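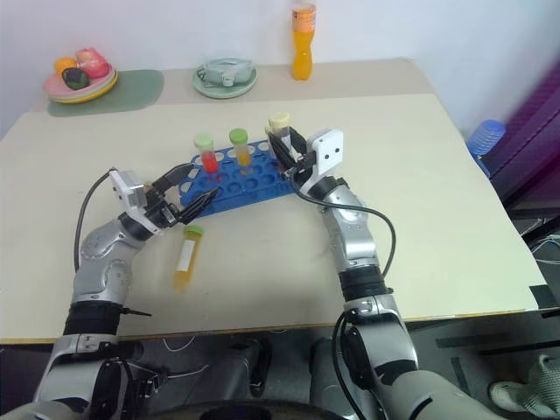
Two-arm bench set in use with the tube rack. Right gripper on the cream-capped tube, left gripper open.

Visum two-arm bench set
Shared workshop build, Guvurthorpe
Page last changed 24 November 2024

The Visum is a two-arm robot for light tabletop work. It was put together at the Guvurthorpe workshop from bought-in arms and parts made on site. It is kept as a members' machine and can be booked like the lathe or the laser cutter. We also supply the gripper parts and the cable set to other workshops that are building the same thing.

What the set consists of

Two jointed arms on a shared body, with the shoulders side by side below the level of the table. Both arms reach forward over the front edge. Each arm carries a gripper with two black fingers. The gripper fingers are straight and close in parallel.

The body stays on the floor. The table is separate and can be swapped, but the height has to be set again if you do. Allow 27 minutes for this the first time.

Grippers

The fingers open to 52 mm. They are meant for small rigid things such as capped tubes, pens, blocks and toy food. They will hold a full drinks bottle by the neck but we would rather you didn't lift one over the controller.

There are two sets of finger pads, soft and hard. The soft pads are fitted as standard and are better on smooth plastic. The hard pads came from the Dinard build and are slightly narrower, so the closing limit must be changed in the settings file before they are used. The old value is written on the bag.

Spare pads are 13 pounds a set. Please put worn ones in the tin and not back in the drawer.

Tube rack exercise

This is the usual first exercise and comes with the set. You need the blue plastic rack and the conical tubes with screw caps. The liquids are water and food colouring. Do not use anything else in them.

Start with the rack near the middle of the table. It does not need to be square to the edge, and a slight angle is better practice. Put most of the tubes upright in the rack and lay one down on the table in front of it. The task is to pick up the loose tube, turn it upright and place it in a free hole, using one arm or both. If both are used, one gripper can steady the rack or a standing tube as the other works.

Things to watch:

A tube lying down should be gripped across the body, below the cap. If it is gripped on the cap it tends to swing.

Approach a standing tube from the side. Coming straight down on it with the fingers closed will push the rack across the table.

Keep the first few runs at the slow speed setting. The rack is light.

Other items in the box

Toy fruit, coloured plates and a green placemat. These are for the table-laying exercise. Plates can be stacked at the back of the table when they are not wanted. Leave the front half clear for the arms.

Cables

Each arm has a black cable that runs out to its gripper. There must be enough slack for the wrist to turn fully both ways without the cable pulling tight. On the first version the loop was too short and the plug worked loose after a week of use in August. The present cables are longer and form a wide loop at the side of the arm. Check before each session that the loop is not caught behind the elbow.

Replacement cables are made to length and sold in pairs. The Villanueva pattern has a different plug and will not fit.

Booking and cost

Members may book the set for half a day at a time. There is no charge for the first booking after induction. The full parts cost of our own build, leaving out the arms, was 321 pounds. A parts list and the settings file are on the workshop drive in the folder marked Visum.

Before switching on

Check that both arms are free to move and that nothing is hanging over the table edge. Anyone standing beside the body should know where the stop button is. Closed shoes must be worn. Mind the cables on the floor.

After use

Park both arms, switch off at the wall, and wipe the table. Empty the tubes if you are the last booking of the day. Report any knocking or stiffness in the joints on the fault sheet, with the arm (left or right) and the joint number counted from the shoulder.

Not suitable for

Glassware, hot liquids, food for eating, or anything with a blade.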